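Potero 1.4 – granary decay changed?
Forum: Browser Strategy > Potero > Mechanics

tessellate_ab
22 May 2020
Has anyone else measured grain decay since the patch? Before it, a level 13 granary held 3,902 units and lost a flat 13 per tick. Mine now loses more when the stockpile is nearly full. The notes mention only "storage balancing".

mudlark
Same on the Erau server. Decay looks proportional above a threshold. I logged it overnight and the break point is 700 units under the cap.
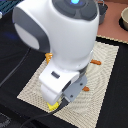

White arm over the beige mat, black tabletop.

Below the threshold it behaves exactly as it did in March.

quillon7
I disagree. You are both reading the guild tax as decay. Tax is deducted on the same tick and the resource panel shows one combined figure. Leave the guild for a tick and compare.

mudlark
I'm not in a guild on that account. Pillora is my guild on the other server, and I didn't use those numbers.

quillon7
Then post the log. One overnight run with trade caravans arriving is not a measurement.

mudlark
Fair point about the caravans. I cancelled all routes and ran it again from a full granary with the mill switched off. The first tick cost 804 units, then the loss dropped on each tick until the stock fell under the threshold, where it went back to 13. 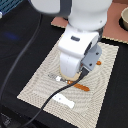

I'd still like someone with a lower level granary to repeat it – the threshold may scale with capacity, and I can't downgrade mine without losing the harbour.

O_D_farms
Level four granary, Ó Dubhghaill map, no guild. I see flat decay right up to the cap. Either it only applies to upper levels or the map has its own rules.

tessellate_ab
That map still runs the old build, so it won't help. I'll test on a new Erau account once it's out of beginner protection.

quillon7
Turn off auto-sell first. It's on by default for new accounts.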